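Home | Syllabus | Handouts | Readings | Office Hours

BRURNDALE COLLEGE
Introduction to Everyday Economics
Handout 6: Why We Keep Things We Don't Use

Last updated 09/10/2021

Bring this to class. Reading it beforehand is also permitted.

1. The endowment effect

People tend to ask more for a thing they own than they would pay for the same thing on a shelf. In the usual classroom version, half the room gets a mug and the other half gets nothing, and then both halves are invited to trade. Standard theory says plenty of mugs should change hands. Very few do. The mug has been yours for four minutes and is already part of the family.

We will run this with pencils, the department having views about mugs.

2. Sunk costs

Money already spent and impossible to recover should have no bearing on what you do next. Everyone agrees with this sentence and almost everyone ignores it. The Turkell case in your reader is a good one: a small furniture maker pays $552 for a sanding machine, discovers that it ruins pine, and keeps it for years "to get the use out of it." The use consisted of walking around it.

Work out for yourself what the machine cost in floor space, at $6 a month for storage. Then work out how long it takes for the rent to pass the purchase price. It is less cheering than you would hope.

3. Storage as a decision put off

Economists call the value of leaving a choice open "option value." Keeping a coat you might wear has some. Keeping a coat that last fit you in high school has less, though the person keeping it will argue otherwise, often at length.

Hooks, closets and garages make delay cheap, so we buy more delay.

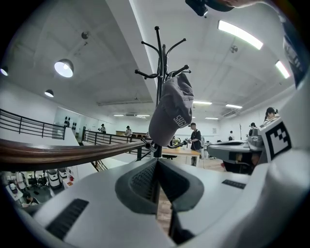
A useful test is the replacement question. If the thing vanished tonight, would you pay to get it back? If the answer is no, you are holding it at a price you wouldn't pay, and Section 1 applies to you as well as to the people with the mugs.

4. For next time

Read Matlala, chapter 6, skipping the appendix unless you enjoy that sort of thing. Then write up to 1000 words on the Brorkano warehouse case: should the firm clear its unsold stock at 90 percent off, or wait? "It depends" is a fine opening, provided you go on to say on what.

Paper one is returned in December.

2 comments | 6 shares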